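Evard cell, notebook - October, Friday, started 10:15

Handover rules again, and I'm really happy with where they're going! Lill (our two-armed one) spent the morning on the black shells, and I kept the Jovov checklist open beside me the whole time. The old rule said "both hands secure before transfer". Fine, but secure how? So the new draft reads:

1. Second hand makes contact before the first one changes anything.
2. Hold for 5 seconds with both hands on.
3. Wrist view and head view both saved, every run, good or bad.
4. Arm speed capped at 10 percent while two hands share a part.
5. Nobody steps onto the floor side of the shelving until the arms are parked.

Rule 3 is my favorite - the wrist views show finger placement you'd never judge from the head.
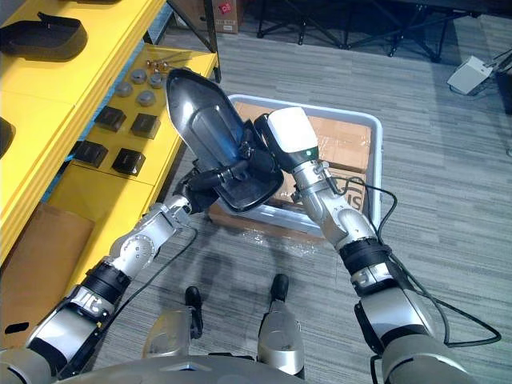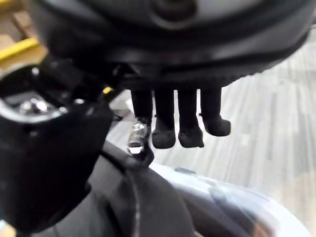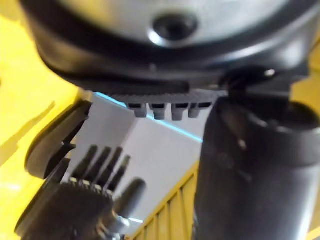

Head view again, shell in both grippers:
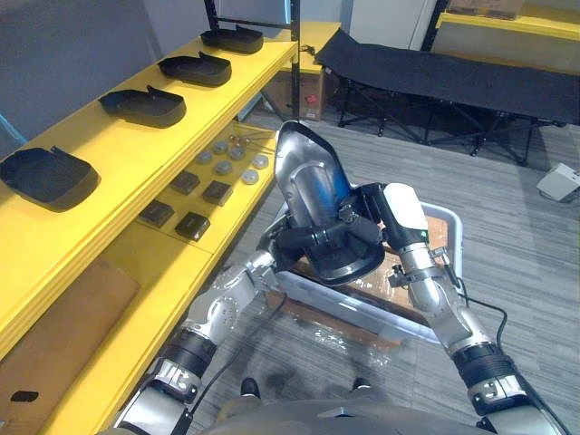 Ngân Giáp read the draft over lunch and thinks rule 2 is too blunt. A fixed hold time says nothing about load, she wrote in the margin, and she would like a force threshold on each wrist with the 5 seconds kept as a minimum. She also wants rule 5 moved to the top, ahead of anything to do with grip. Yes to both, gladly.

Still to settle: what counts as one run when the part gets put down and picked up again. The Drirketti sheet logs it as two, ours as one, and I'd love to have that sorted before we do the full set of 17. Trí Phùng has the force logs, ask him Monday. Cable check on both arms goes in as rule 6.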